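Two Nights With Old Crime Pictures at the Plunesard

Search this blog
Search

Posted by Rosine Leclerc
Nov 17, 2024

I finally got back to the Plunesard last week, for the first time since July.
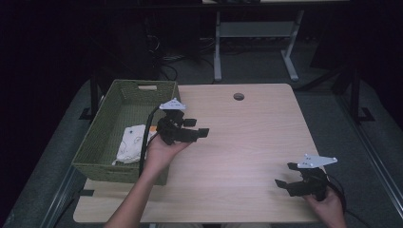 The theater was running a short series of low-budget crime movies from the late forties and early fifties, two a night for two nights. I made it to both. The place has 19 rows now. It used to have more, but they took out the back ones to make room for a better projection booth, and I think it was worth it. The sound is still a little thin on the left side.

The movie I most wanted to see was Flellevero, which I had only watched on a bad tape copy in college. It runs just over an hour. A bookkeeper finds out that his boss has been paying off a dead man, and he starts asking for a share. Most of it takes place in one office and one stairwell. On tape the stairwell scenes were solid black, and I had always assumed they were shot that way. In this print you can follow the bookkeeper's face the whole way down, and you can tell he has already decided to take the money before he gets to the street. That changed the movie for me. I used to think of him as a weak man who gets pushed, and now I think he is a greedy one who waits.

The second feature that night was The Lemaire Account, and I liked it less. The opening is good, with a long walk through a train station and no talking. After that it turns into a lot of men in hats explaining the plot to each other. There is a nightclub number that stops everything dead for nearly 9 minutes. The woman in front of me went out for popcorn when it started and was back before it ended.

Thierry Bouvier introduced the films on the second night. He has been programming repertory screenings for a long time and he keeps his talks short. He told us the print of Cloramari had been in a private collection and came with one reel in the wrong can, so they had to run the whole thing through beforehand to check the order. He also said the movie was made for so little that the same hallway set plays a hotel, a hospital and a courthouse. I watched for it after that. The light fixture gives it away.

Cloramari is the one I would tell people to look for. It's about an insurance investigator sent to a small port town over a claim of 3,000 dollars, and the widow offers him 2,000 to go home. He spends the rest of the movie trying to work out why she would give up that much. The lead actor has a flat way of talking that I didn't care for at first. By the middle I was used to it, and in the last scene, on the ferry, it works very well. I won't say what happens there.

The fourth movie was a replacement for one that didn't arrive, and the new title wasn't on the schedule. It was a prison break story, competent, with a good dog in it. I was tired and missed part of the middle.

Attendance was decent both nights – more people under thirty than I expected, and they laughed less at the old dialogue than audiences did when I started going to these. A few stayed to talk in the lobby until the lights were turned down.

The Plunesard hasn't posted its winter program yet. Bouvier mentioned that he is trying to get a set of heist pictures, but the rights on two of them are a mess. If I hear anything I'll put the dates up in a separate post. I also still owe you the second half of my notes on movie train stations, and The Lemaire Account is going in there for the opening, at least.

Contact | © 2024 Rosine Leclerc | Back to top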